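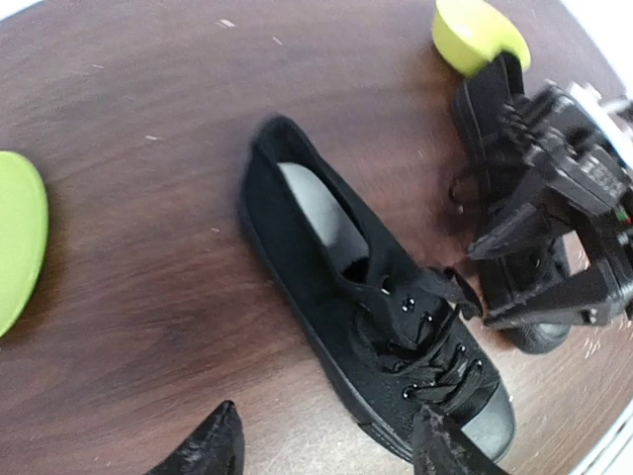
Two-Arm Cell – Monthly Safety and Condition Checklist

Site: Ollanska workshop
Cell: Irnora, bench 8
Checklist period: November
Completed by: cell maintenance
Status: passed with comments

This checklist is to be completed on the first Monday of the month, before the morning session begins. Each item is to be marked Satisfactory, Attention or Fail. A cell with any item marked Fail shall not be used until that item has been put right and checked again.

Section A – Enclosure and table

A1. Panels secure at the back and on both sides: Satisfactory
A2. Corner posts upright, fixings tight: Satisfactory
A3. Front rail screws checked by hand: Satisfactory
Comment: one screw towards the middle of the rail took a quarter turn. To be looked at again next month.
A4. Table surface free of chips, splinters and lifted edges: Satisfactory
A5. Table surface clean: Attention
Comment: small pale crumbs on the wood. The table is to be brushed down towards the back panel, away from the rail slots, and then wiped with a dry cloth. Compressed air is not permitted inside the enclosure.

Section B – Arms and mountings

B1. Both bases firm on the rail, no movement when pushed: Satisfactory
B2. White printed segments free of cracks at the joints: Satisfactory
Comment: the left upper segment was replaced at 451 hours of use. The new part shows no marks.
B3. Cables run along the forearm with enough slack at full reach: Satisfactory
B4. Indicator lights on at both base boards: Satisfactory
B5. Arms hold position when paused, with no visible sag: Satisfactory

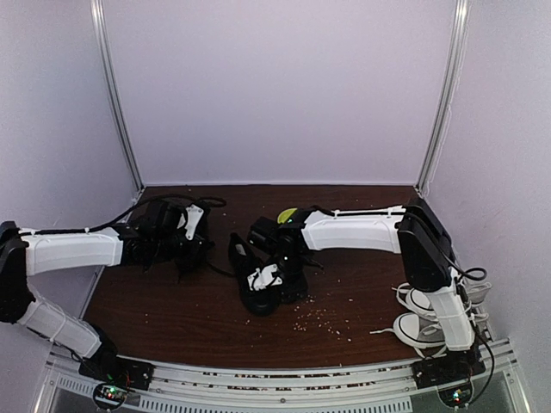 Section B: both arms extended over the table, cable runs along the forearms.

B6. Clearance between the two wrists when working near the centre: Attention
Comment: the clearance limit set in the Uvov control software is 27 mm. The limit held throughout the test, but the right arm was slow to stop on one approach. The test is to be repeated after the next software update.

Section C – Grippers

C1. Fingers straight and evenly matched: Satisfactory
C2. Finger screws tight: Satisfactory
C3. Finger surfaces free of dust and fibres: Attention
Comment: footwear tasks call for more frequent cleaning than the present schedule allows. Suede sheds, and laces can work their way behind the finger plates. Fingers are to be cleaned with a soft brush at the end of every session in which shoes are handled.
C4. Grip force within the set range: Satisfactory
Comment: 100 open-and-close cycles completed on each side without a fault.
C5. Gripper camera lenses clean, views clear on the operator screen: Satisfactory 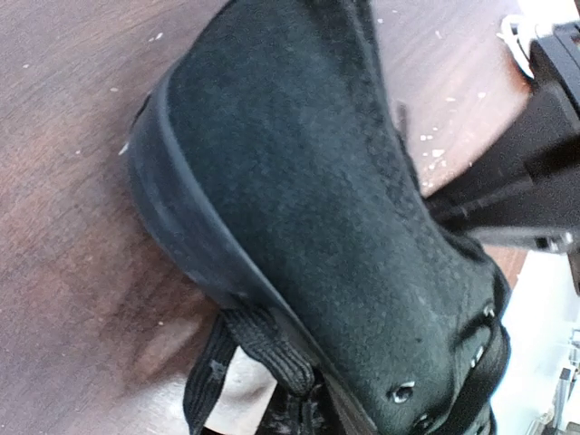
Chaudhry replied to the draft of this section that brushing alone will not remove fibres from the finger pivots, and asked that the fingers be taken off and cleaned separately once a month. The request has been accepted and will appear as item C6 from the next issue. Chaudhry also asked that the old finger screws be thrown away each time and new ones fitted. This point remains open – the stock of spare screws is to be confirmed first.

Section D – Stopping and isolation

D1. Emergency stop within reach of the operator's seat: Satisfactory
D2. Emergency stop cuts power to both arms: Satisfactory
D3. Arms lowered by hand to the rest position after a stop: Satisfactory
D4. Main switch labelled and free of obstruction: Satisfactory

Section E – Work items on the table
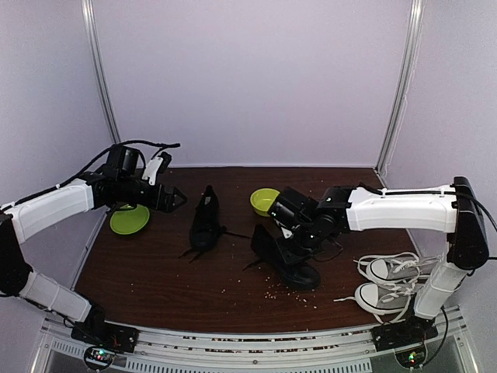 Items left within reach of the arms affect how safely the cell can be started, and this section is therefore to be completed last, with the session layout already in place. Hard objects shall be kept clear of the wrist joints at the start position. Loose cords, straps and laces need particular care. On the layout checked here, the laces of the white canvas shoes at the right dangle over the front edge of the table, close to the base of the right arm. They are to be tucked inside the shoes before power is applied. The green bowl at the back is acceptable, provided that the right gripper is raised before it moves sideways.

E1. No items resting against either base: Satisfactory
E2. No cords, straps or laces over the front edge: Attention
E3. Work items free of sharp edges: Satisfactory

Result

The cell may remain in use. Items marked Attention are to be closed before the next monthly check, and the cell log signed at the time each one is closed. Item B6 is to be carried forward until the repeat test has been recorded.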